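Contents | Previous chapter | Next chapter | Glossary | Index

Chapter 6
Storing Paper Records in Closed Cabinets

6.1 Scope

Chapter 5 dealt with open shelving in record rooms. The present chapter covers the two-door cabinet, the unit most often found in small offices, school departments and workshops where paper files are kept close to the people who use them. It sets out how to choose shelf heights, how to load ring binders and how to label them so that a file can be found and put back by someone who did not place it there. Locked steel cabinets and fire-rated units are treated in Chapter 9.

6.2 Terms

Carcass: the fixed body of the cabinet, made up of top, base, sides and back.
Compartment: the space between two horizontal surfaces inside the carcass.
Clear height: the vertical distance between the upper face of one shelf and the lower face of the shelf or top above it.
Finger hole: the round opening in the spine of a binder, used to draw it out from a full row.
Swing: the floor area that an opening door passes over.

6.3 Doors and access

Both doors should be opened fully before any binder is moved. A door left half open narrows the entry to the compartment and is likely to be struck by the corner of the cover. Hinges should be checked at each annual review. A door that has dropped will rub against its neighbour, and the screws should be tightened before the cabinet is loaded again.

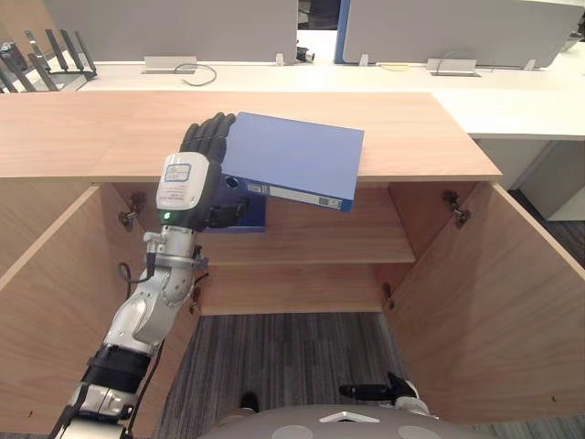
A single fixed shelf gives two compartments, and this arrangement is enough for most departmental files. The upper compartment should hold current records and the lower one those kept for reference. Binders stand upright with the spine facing outwards and the finger hole towards the base. They should not be laid flat in a stack, as the lowest cannot then be removed without lifting the rest.

6.4 Loading

In the Sturnthorpe survey (Simon and Csizmadia), 115 cabinets were examined. Of these, 27 had binders stored in front of other binders, and retrieval was slow in every such case. The authors recommend a single row per shelf and a clear height of 375 mm for upright binders. Where the Sárközi filing method is used, a gap of one binder width is left at the right-hand end of each row. Up to 195 sheets may be kept in one binder under this method; thicker files are divided and numbered in series.

Section 6.5 applies these rules to the records of the Dalell depot.

Cliltinance Technical Textbooks | Contact | Copyright notice | Back to top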